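Minent hand gripper kit, three weeks in

November 26, 2022

Quick one as I've got washing to sort and a parcel to send back. T-shirts again today. 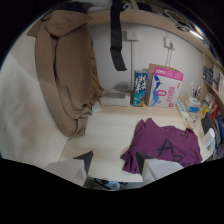
Szekeres wrote under my October post that I'd be mad to pay full whack for the Minent when the Rurnwood one does the same job for half, and that the fingers go floppy after a month anyway. Well. Not a month yet so can't say on the floppy. But I did have the Rurnwood on loan for a bit and no, it doesn't do the same job. It does blocks and cups. Give it cloth and it just skates over the top.

So, the kit. £548 with postage. For that: the gripper, two sets of fingers, a camera mount, a cable that is too short, and a leaflet. You hold it, you do the job yourself, it records the lot, and the idea is you train your arm from the recordings later. No arm in the box, obviously. I've had emails asking.

Good bits first. Trigger is lovely. Light pull, no clicking. My old one gave me a sore thumb after 15 goes and with this I can do a whole evening. White fingers with dark tips, and the tips are what you're paying for I think. They'll pick up one layer of a t-shirt by the hem if you come in low. Not every time. Out of 20 tries on a thin cotton one I got 13 clean lifts, the rest I either grabbed both layers or got nothing. Thick jumpers much easier. Socks a doddle.

Sleeves are a pain. If one's folded under, you have to go in sideways and then your wrist is in a daft position and you loose the view of the collar. Doing it slower helps. Haven't found a better way, shout if you have.

Bad bits. The cable, already said. Software wants you to set everything up again if you so much as unplug it. The leaflet has the finger screws drawn the wrong way round, so I had mine on back to front the first night and wrote a very cross email to Minent which I then had to take back. They were nice about it. Took them five days to answer mind.

Also the weight. Fine at first, then you notice it in your forearm. I do a batch, put it down, have a tea, do another batch. Wouldn't want to do it all day.

Would I buy it again? For clothes, yes. For picking up bricks and mugs get the Rurnwood and keep the change. If you're near Zududholm the shop there will let you have a go on one before you buy, ring first becuase they only have the one out.

Going to try towels next, then pillow cases if I can face it. Will put the numbers up when there's enough to be worth reading. Szekeres I'll report back on the floppy fingers.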